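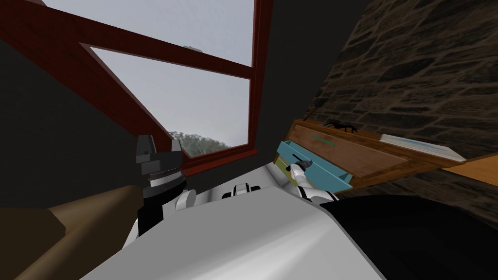

Ticket 1555: gripper clearance rule trips during drawer and pick tasks
Project: Cronin (simulated household, two-arm robot)
Opened: 10/02/2019
Status: waiting on rule wording

Hi all! I've been going through the Zuveo safe-handling rules against our sim tasks, and I keep running into the same warning. Rule 2 says a gripper has to keep its clearance from any surface it isn't working on. Fine for open tables, but put one arm into a drawer and the checker treats the drawer sides, the cabinet and everything else nearby as a violation. I got a pile of warnings in one run and none of them told me anything useful.

First thing I tried was the easy stuff. Restarted the checker, reloaded the rule file (yes, the current one, I compared it with the copy on the Proltemstead server), same result. Then I looked at the approach to the dark angle bar, because that one should be simple, with the fingers open and a flat surface underneath.

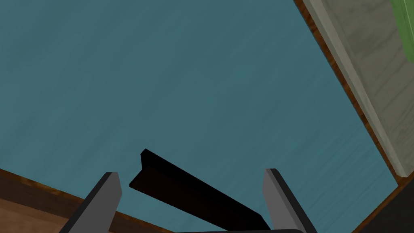
The checker still complained, so I don't think drawers are the whole story. My guess is that it measures from the fingertips to the nearest surface of any kind and never asks which object is the target. I set the margin to 10 mm just to see, and it went quiet, but I really don't want to leave it like that! A smaller margin hides the bad approaches along with the good ones.

Next up was the thin green bar lying close to the raised rim. I like this one as a test case, as one finger is over the wood and the other is out past the edge.
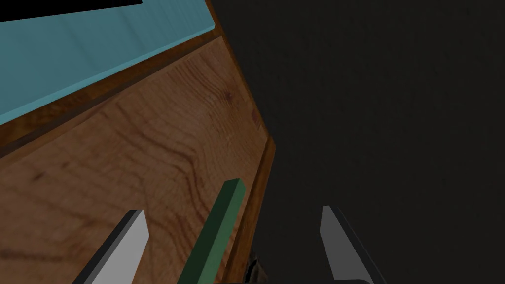

What I'd love to see in the rule is a named target and a named support surface, both written down before the arm moves, with the full margin kept for everything else. Rims and frames should count as "everything else" unless the task sheet says otherwise. I'd also log any override with initials, same as we do at Skindoletti on the real arms.

Last check was with the open gripper near the wooden frame by the stone wall, and I left the margin at the default there.

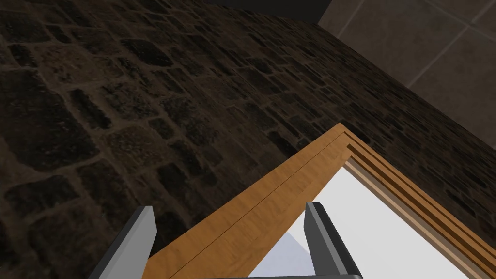
Vasilică Căpraru: Agree on naming the target, but please don't merge it with the support surface in one field. We did that last December and people filled in whichever they remembered. Put the margin back to default on your branch too, and send me the run log. I'll draft the wording for rule 2 and attach it to this ticket.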